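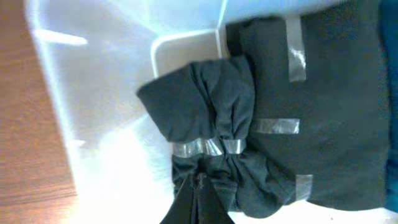 The Plorkstead mending table has taken in clothes since August, and in that time we have learned a good deal about how people fold. Most of you do not. Most of you stuff, and then press down with the flat of the hand until the lid will go on. So it was with some emotion that I met the new sort bins this month, in which things are laid flat and held that way. Dark cloth has been taped in three places, top, middle and bottom, like a parcel going to a strict aunt. The part next to it has bunched up into something very like a bow tie, and I have decided to regard that as a flourish.

The bins themselves are the see-through sort, and they replace the Hudec crates, which were solid green and kept their secrets. You could put a pair of trousers in a Hudec crate in good faith and meet it again the following year. The new ones are lighter and they stack, though they also slide off each other if you stack them above waist height, as I found out on the stairs. Please keep to 3 high.

A word on denim. Plorkstead is, by weight, a denim village. If you bring in jeans for the mending table, fold them in half lengthways, tuck the crotch point in, then fold from the hem up. Do not roll them. Rolling is for leggings, tights and anything else with give in it, and rolled denim only sulks and undoes itself. Pale with pale and dark with dark is a kindness to whoever does the matching of patches, as a faded knee and an indigo patch look like a dispute. Frayed edges should be left as they are. Several people have been trimming them before handing in, very neatly, and taking off the exact half inch Vlasta needed for the hem.

Soft black things go in beside the denim, rolled and banded, so that they don't travel. Two bands are plenty. One of you has been using parcel string with a bow and a small gift tag, and while the tag was appreciated it took the scissors to get in. 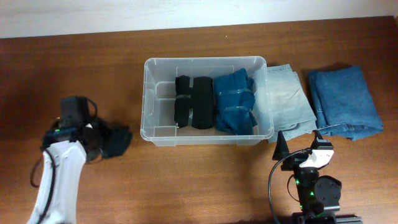

Dark denim in the bin, paler denim still waiting on the table.

Please don't fill a bin merely because there is room in it. A gap at one end is useful. It lets you get a hand down the side and lift the bottom layer without bringing up the whole contents, and it leaves somewhere for the late sock. There is always a late sock. We had 20 odd ones at the last count, and I mean odd in both senses.

On tape: we have gone over to the clear kind from Coser, on trial. It holds well enough on cotton and comes away without a fight, but it picks up lint as it goes and can't be used again. It should never go on wool, velvet, or anything you would be sorry about. The Ratex bands are better for bundles and they last, provided they come back to us. They have a way of not coming back to us. If you have a wrist, a jam jar or a bunch of radishes currently wearing one, we'd be glad of it.

Next, the shelves. The long board along the front of the lower shelf is staying where it is. It was put there to stop bins creeping forward, and it does, although it also means that anything small put down behind it vanishes until spring. I have had a thimble, a tape measure and most of a sandwich out from there. The suggestion that we take it off has been made twice now and the answer remains the same, with the addition that whoever unscrewed the left-hand end should bring back the screws.
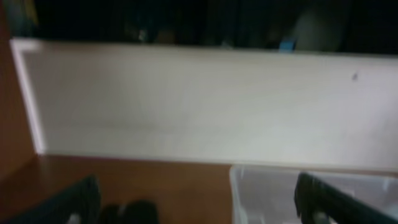
Vlasta Holub has asked me to add that she disagrees with nearly all of the above. In her view jeans should be folded in three from the waist and never lengthways, the crease down the front being an insult to the garment, and tape has no business near cloth of any colour. She would also like it known that the sandwich was hers and she had been looking for it.

I have passed this on as written. Folding in three will be accepted at the table alongside folding in half, and the two piles are to be kept apart.

Mended things from the last round are ready to collect from 11th November. Bring a bag. The bins stay here.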